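The set came out of two cartons in the garage, and its owner isn't sure it's complete. She bought the first pieces at an outlet in Tapley the year she moved into her apartment, and added to them whenever the store had a sale.

"I never registered for dishes or anything like that," she said. "I liked the color. I bought a couple of plates and went back in December for more, and by then I was stuck with it."

She is a school bus dispatcher, and for the past year she has eaten off plain white plates from a discount store. The turquoise ones stayed wrapped after her last move, from Nateck to a smaller place in Dravcombe with one short run of cabinets. She started unpacking them this spring when her sister asked to use them for a family lunch.

The unpacking took longer than she planned. Every piece had been rolled in newspaper, and the ink had come off on some of the rims. She washed them by hand in small batches with dish soap and a soft cloth.

"The dishwasher is probably fine," she said. "The older ones have been through it. But I had 48 pieces by my old list, and I wanted to look at each one for chips while I had it in my hands."

She found two with chips, both on the foot, where they don't show. She kept them. A third plate had a hairline crack and went under a houseplant.

Storage was the harder part. Her upper shelf holds a stack of 8 large plates before the door stops closing. The rest of the large ones went into a low cabinet next to the stove, with a paper towel between each pair. She had asked at Grorkilik, the kitchen supply store downtown, about felt dividers, and decided they cost too much.

"Paper towels work," she said. "You fold them once and you're done."

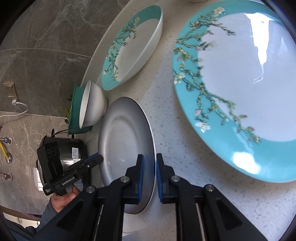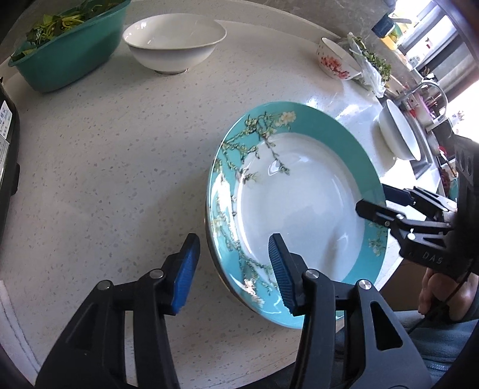
Her main worry now is matching, as the pattern is no longer sold at the outlet and she has been looking at secondhand shops. Sellers often call any blue-green dish the same thing, she said, and she has driven to Nateck twice for plates that turned out to be a different line. She looks first at the branch painted across the turquoise rim, and checks that its twigs run over into the white center. On the wrong ones, the flowers stopped at the band. She also carries a saucer in her purse, wrapped in a dish towel, to hold next to whatever is on the shelf.

She would like 6 more of the deep dishes, for soup. She isn't in a hurry — the lunch went fine with what she had, and two of the guests ate their soup from mugs.

Asked if she would go back to the white plates, she said they were already in a box for her nephew, who is getting his own place in the fall.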